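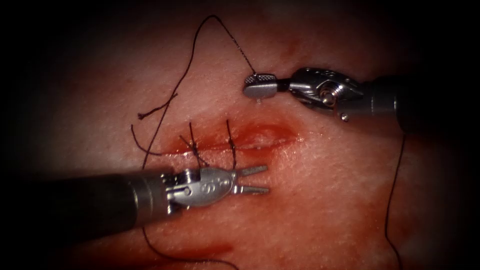 **Hand sewing: my hem stitches always show on the right side. What do I do wrong?**

posted by skaditz_29, 9 April 2024

I shorten wool trousers by hand, and small dimples are visible on the front of the leg. I use polyester thread and a size 6 needle. Pressing makes it worse. My machine is in repair until September, so I must do it by hand.

**Fondevach**

The needle is too thick for fine wool, I think. Try a size 9 or 10. Pick up only one or two threads of the fabric, and leave the stitch a little loose. I had the same dimples for years, and my fault was pulling - every stitch I closed like a shoe.

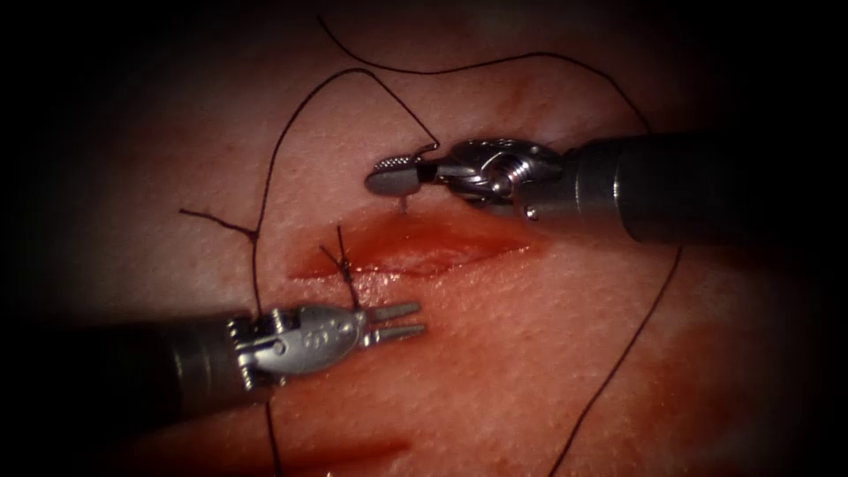

Also cut the thread shorter. I take 18 inches, not more, or it twists and makes knots. Press the hem from the inside with a damp cloth, and do not put the iron on the folded edge itself, or you will get a line on the front.

**Bùi**

just use hem tape

**cudunholm80**

Tape is okay for curtains, but on trousers it goes stiff. I would do a catch stitch, working from left to right, because it can stretch when you sit. 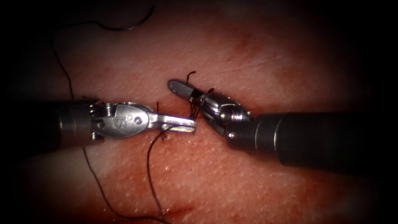
Should the thread be waxed for this?

For cotton thread a little beeswax helps. With polyester I leave it out, and I start again with a new piece every 4 inches if it begins to fray.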